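Rurnetby Tidy-Up: Balls and Tub
README and data card

Hello, and thank you for taking the time to read this before you dive into the files. This is the smallest set in the Rurnetby tidy-up collection, and I have a real soft spot for it. It covers one household job at its very plainest: a few white balls lying on a table, a plastic tub behind them, and the balls ending up in the tub. If you have ever picked up after a games night or a children's party, you know the job already.

What is in the set

There are 300 clips in the main folder and another 100 set aside in a folder called "later". Please leave those alone until you have finished whatever you are working on, and then use them to check yourself. There are also 800 still pictures, saved separately so that people with slow connections (I am one of them, out past the end of the good cable) can get a feel for the set without downloading the lot.

Each clip has a short text note beside it with the same file name. The note says how the balls were laid out at the beginning, where the tub was standing, and whether the job was called finished. I wrote the notes in everyday words on purpose. You will find things like "loose row, one nearly under the rim" where a more careful person might have used measurements. If you would rather have measurements, the squares on the table covering are there to help you, and you are very welcome to add a column of your own.

The things on the table

The tub is a plain rectangular one with a rolled rim and sides that slope in toward the bottom. The colour has caused more friendly argument than anything else in the project. In the notes I settled on "olive", though it goes greyer or browner depending on the light and on who you ask. Please search for "olive" and don't worry about the other spellings of the same idea.

The balls are small, white and light, and they roll if you so much as breathe near them. The table covering is white with black lines in a square grid. We tried the Nillen set on a patterned cloth back in March and it was a misery to look at for any length of time, so the plain grid stayed.

Words used in the notes

"Out" means a ball is on the table. "In" means it is resting inside the tub, anywhere at all, touching the side or not. "On the rim" is rare but it does happen, and I count it as out. "Wandered" means a ball rolled somewhere it wasn't put. I know that last one is a bit whimsical, but it stuck, and the Sarkar folder uses it too.

Known troubles

In 18 of the clips the note and the clip disagree about where the tub started. I have marked these with a star in the index and left them in place, as somebody may find a use for them. White balls in front of a white wall can also be hard to pick out when the picture is made very small, so please go gently if you are shrinking things down. And the file names from the first batch use a dash where the later ones use an underscore. I keep meaning to fix this. 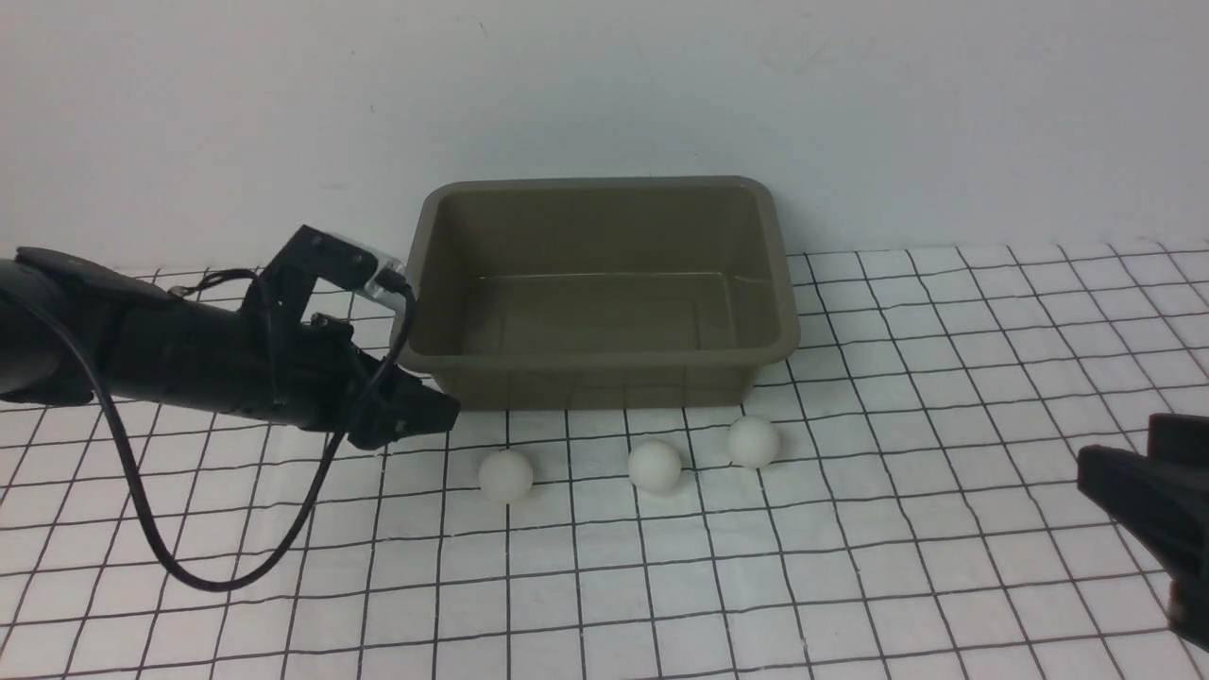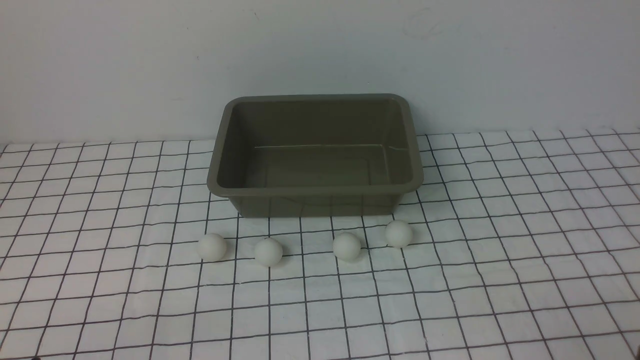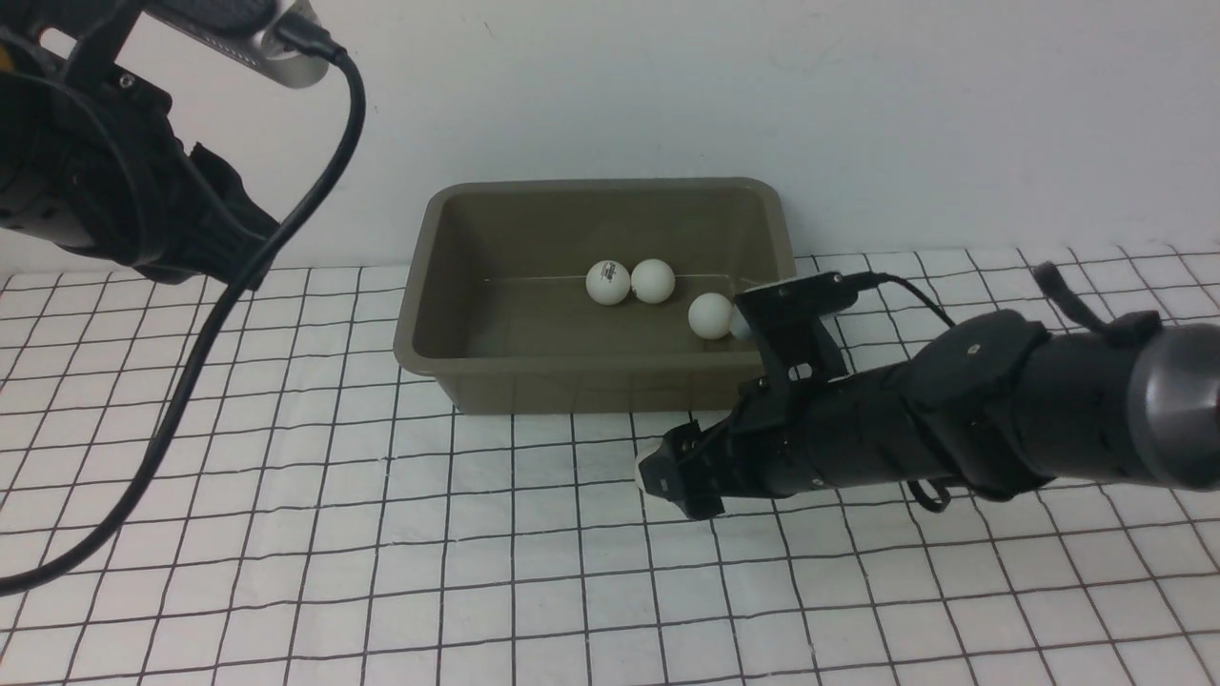 Finishing is the part of the job I get asked about most, so let me set down how the notes treat it. A clip is called finished when every ball that began on the table is in the tub and none of them is still out. Neatness doesn't come into it. With four balls on the tub floor, two side by side and touching near the back and the others over toward the right, the note would simply say "four in" and leave it there. One of those four has a small dark logo showing, and you are free to follow a marked ball through a clip if that suits your work, but the notes treat all the balls as the same, and I would ask you not to read anything into which one went where.

Using and sharing

You may use the set for study, teaching or plain curiosity. If you pass it on, please keep this README with it, along with the index, and mention Rurnetby somewhere in your write-up. Copies on the Trivulent mirror are the same as ours, only slower to catch up after a change.

Corrections are always welcome, especially for the starred clips. Send the file name and a sentence or two on what you saw, and I'll put it in the next version of the notes.

Last revised 10 July 2022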